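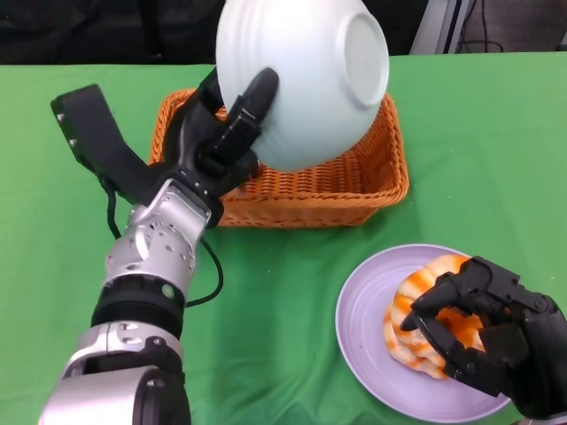
Figure 1. Tabletop with green cloth, robotic hand at left.

Homemade Flaxseed Gel for Hair: Straining, Thickness and Keeping Time

Nelu Moldovan
Urley Community College, Personal Care and Household Science

1. Purpose

Flaxseed gel is made by boiling flaxseed in water and straining out the seeds. The liquid that is left is slippery and thick, and many people put it on curly or dry hair in place of a store gel. Recipes for it are easy to find, but they disagree on two points. One is how long to boil the seeds. The other is how long the gel keeps in the refrigerator, where I found answers from three days up to a month.

My project looked at three questions:

Does boiling time change how thick the gel is?
Which way of straining wastes the least gel?
How many days does plain gel keep in the refrigerator, compared with gel that has aloe juice added?

I did not try to test whether the gel is good for hair growth. Some recipes claim it is, but I had no way to measure that in one term.

2. Materials

Whole brown flaxseed, Mandusska brand, one bag
2000 ml of distilled water
Aloe juice from Rusu, unsweetened
Stainless steel saucepan
Odel kitchen scale
Fine metal strainer, a nylon stocking and a square of cotton muslin
Small glass jars with lids
Thermometer
Hair swatches on cards, all cut from the same weft

I used distilled water because the tap water in Urley is hard and leaves a film in the pan. The jars were boiled for ten minutes and dried upside down on a clean towel before each batch.

3. Method

3.1 Making the gel

Each batch used 400 ml of water and 50 g of seed. The water was brought to a boil first and the seeds were added after. I stirred the whole time with a wooden spoon, as the seeds stick to the bottom if left alone. Batch A boiled for four minutes, batch B for seven and batch C for ten. The timer started when the water came back to a boil.

The pan was taken off the heat and strained right away. In a practice batch I had let the pan cool first, and the gel set around the seeds so firmly that very little came through.

3.2 Measuring thickness

I did not have a viscometer. I put a level teaspoon of cooled gel at the top of a tilted glass plate and timed how long it took to reach a line marked near the bottom. Every batch was tested three times and I took the average. A slower run means a thicker gel. The plate was washed and dried between runs, and the gel was at room temperature each time.

3.3 Straining

For this part I made one more batch with the same amounts as batch B, and split the hot mixture into three parts by weight, 100 g each. One part went through the metal strainer, one through the stocking and one through the muslin. The strainer was pressed with the back of a spoon. The stocking and the muslin were squeezed by hand, with rubber gloves on.

3.4 Keeping time

Gel from batch B was divided into two sets of jars. The first set was plain. In the second set, one part in ten was aloe juice. All of the jars went on the middle shelf of the refrigerator. I checked them every day for smell, color, visible growth and thinning. A jar was counted as spoiled at the first sour smell or the first spot, and was thrown out unopened after that.

3.5 Hold on hair

Half a teaspoon of gel was combed through each damp swatch. The swatches were wound on a rod, left overnight and unwound in the morning. I compared them by eye with swatches that had only been wetted with water.

4. Results

4.1 Boiling time

Batch A was thin and ran down the plate in four seconds. It looked like raw egg white. Batch B took nineteen seconds. Batch C could not be timed properly – it came out in ropes, and on two of the three runs it slid down in one lump. It was also hard to strain, and a good part of it stayed with the seeds.

4.2 Straining

The stocking gave the most gel, 61 g out of its share. The muslin gave 48 g and took much longer, and my hands were tired by the end. The metal strainer gave 39 g. It was the easiest to clean, but small bits of seed hull got through and showed up later as brown flecks on the hair.

The stocking has to be new and rinsed first. Mine was beige, and I saw no color in the gel.

4.3 Keeping time

The plain jars were all fine through day six. The first one smelled sour on day eight and the last on day eleven. The jars with aloe juice did slightly worse, which I did not expect. Their first sour smell was on day seven and all were gone by day nine. The aloe jars also got thinner before they smelled bad, and the plain ones mostly did not.

None of the jars reached two weeks.

4.4 Hold

Gel from batches A and B both held the curl better than water alone. The difference between A and B was small. Swatches with batch C gel dried stiff and left white flakes when combed. The flakes brushed out.

5. Discussion

Seven minutes was the most useful boiling time with my stove and pan. A wider pan would lose water faster, so the minutes will not be the same in every kitchen. It is probably better to go by look. The gel was ready when it dripped off the spoon in a string and the foam on top had turned white and fine.

The aloe result may come from the juice and not from aloe itself. The bottle had been open for several days before I used it, and I poured it in without heating it. If I did this part again I would open a new bottle and try a heated sample next to an unheated one.

Smell is a weak test. Gel can have bacteria in it before it smells, so the safe time is shorter than the number of days in my results. I would make a small amount and use it within five days, or freeze it in an ice cube tray. I froze four cubes at the end of the project and they thawed without much change, though I did not time them on the plate.

6. Problems and changes

The first set of jars had to be thrown out in August when the refrigerator door was left open over a weekend. I started the keeping test again with fresh gel.

The original plan had a test on volunteers' hair. My instructor asked for a skin patch test and signed forms first, and there was not enough time, so swatches were used.

The tilt of the glass plate was set with two books. I used the same two books each time, but I did not measure the angle, and my plate times should only be compared with each other.

7. Recipe used for the final batch

Bring 400 ml of distilled water to a boil. Add 50 g of whole flaxseed. Stir for seven minutes on medium heat. Pour at once into a rinsed nylon stocking set over a bowl, let it drain, then squeeze with gloves on. Cool, put in a clean jar and keep cold. Write the date on the lid.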